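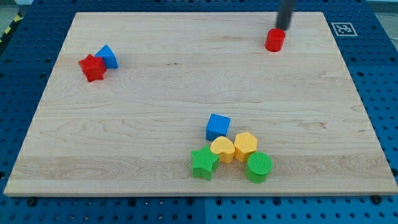
Coloured blocks on a light wooden board.

Club Golf > Competitions and Handicapping
Topic: Match play allowance, rounding order

tenth_stroke
We're running the Tavares Cup at Grikden again, individual match play, draw of 32, net. Conditions of competition say "95 per cent of handicap, lower player plays off scratch, higher player receives the difference". The wording doesn't say where the 95 is applied and we have had a first-round match where it matters.

Player A course handicap 9, Player B course handicap 19.

Method 1: apply 95 to each, round, subtract. A is 8.55, rounds to 9. B is 18.05, rounds to 18. B gets nine strokes.

Method 2: subtract, apply 95, round. Difference is 10, giving 9.5, rounds to 10. B gets ten strokes.

Zustach gives nine. The printed sheet in the pro shop gives ten. They played off the printed sheet, and B won the stroke index 10 hole with a net par. Match finished 2 up. Nothing has been claimed so far, but I would like it settled before the second round.

mulligan_free
Method 1. The allowance is applied to a player's handicap to produce a playing handicap. The difference is taken between playing handicaps. You can't apply an allowance to a difference because a difference isn't a handicap.

greenside_left
That's one reading. The other is that the sentence in the conditions describes a single calculation and the order is left to whoever runs the event. We did it method 2 at my old club for years and it was printed in the handbook that way.

mulligan_free
"95 per cent of handicap" is first in the sentence. The difference is last. If you do them in the order written you get nine.

greenside_left
Order in a sentence isn't order of operations. I agree nine is the better answer. I don't agree the wording forces it.

slopecalc
Bigger question: why 95 at all? Individual match play should be at full difference. The reduction is there to even out large-field stroke play, where a high handicapper having one very good day can beat everybody. In match play there is only one opponent. At full difference B gets ten and there is no rounding to argue over.

tenth_stroke
Understood, and I have raised it. The cup has been at 95 since 2000 and changing it mid-season isn't possible with the draw already posted. It can go on the agenda in January.

fescue_and_rye
Slopecalc, I'd push back on that. Full difference works if the handicaps are current. Half our field posts eight scores a year. With stale numbers the higher player tends to have more room to improve on the day, and 95 takes some of that back. I know that isn't what the allowance is designed for.

slopecalc
Then require a minimum number of posted scores to enter. Shaving everyone 5 per cent also shaves the ones who post every round.

back_nine_only
Is the course handicap rounded before the 95 goes on? That is a third variable. If Zustach is carrying the unrounded figure, 9.4 and 19.4 would give 8.93 and 18.43, so 9 and 18, same result here. It won't always be the same.

tenth_stroke
Good point. I ran it by hand with the unrounded values and got 9 and 18 as well. I don't know which the software uses internally. The setup screen has a tick box labelled "round at final step" and ours is ticked, so I assume unrounded.

back_nine_only
Ticked should mean unrounded until the end. We had the same trouble with the Rollus plate last season – box ticked in the software, box ignored by whoever typed up the spreadsheet. One column was rounded and the next one multiplied it.

mulligan_free
On the finished match: leave it. If the strokes were published by the club and both players used them in good faith, and nobody raised it before the result was posted, the result stands. Reopening it because one hole might have gone differently would be worse. Removing that stroke doesn't give you a replayed match, either. B may have played the remaining holes differently at 1 up.

greenside_left
Agree with that, for once. Though I would tell both players. Better they hear it from you than work it out in round two when the strokes change.

fescue_and_rye
Who is B playing next? If the opponent is also a single-figure handicap the same rounding will come up again.

tenth_stroke
Course handicap 6. So 5.7 and 18.05, giving 6 and 18, twelve strokes. The other way is 13 times 0.95, 12.35, also twelve. No conflict this time.

I've pulled the sheet from the pro shop and put up the Zustach one. New wording for the notice board: "Each player's unrounded course handicap is multiplied by 95 per cent and rounded to the nearest whole number. The lower player plays off scratch and the higher player receives the difference between the two rounded figures."

mulligan_free
Add ".5 rounds up".

tenth_stroke
Added.

slopecalc
Still think it should be full difference.

back_nine_only
Can you check whether the box stays ticked when you copy the event over for the next round? Ours reset to default every time a new round was generated.

tenth_stroke
Will look tonight after 7 p.m. when I can get on the office computer.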